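Clonbridge Residence Services
Furnishings and Upkeep Request 398
Unit: 27
Opened: Mon 17 February
Submitted by: Hye-jin Oh
Assigned to: Soo-ah Ki
Category: Soft furnishings, sitting area
Status: Awaiting resident reply

Reported issue
The resident states that the white pillow supplied with the brown sofa will not stay on the seat. It slides forward over the rounded edge and is found on the tile floor. The resident also reports small dark specks on the pillow fabric and asks whether it should be washed or exchanged.

Initial response
The sofa is covered in a soft, velvety fabric and the pillow cover is slightly creased. Movement between the two is a known complaint with this set. The resident was asked to place the pillow against the armrest and to confirm whether the specks brush off when the fabric is dry.

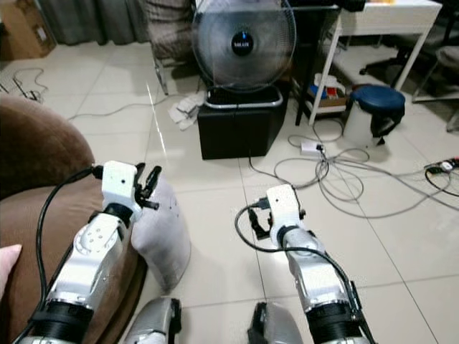 The request was reviewed again in the afternoon. Washing is permitted under the furnishings terms, provided the cover is removed first and the insert is kept out of the machine. Bleach must not be used. If the specks remain after one wash, the cover will be exchanged at no charge under stock line 231.

A grip pad for the sofa seat has been requested from Kang. The pad is cut to size and must not be glued or pinned to the upholstery.

Action required from resident
Please reply to this ticket with the result of the wash and the width of the sofa seat. Requests without a reply are closed after 19 days and may be reopened by quoting the request number.

S. Ki
Furnishings Desk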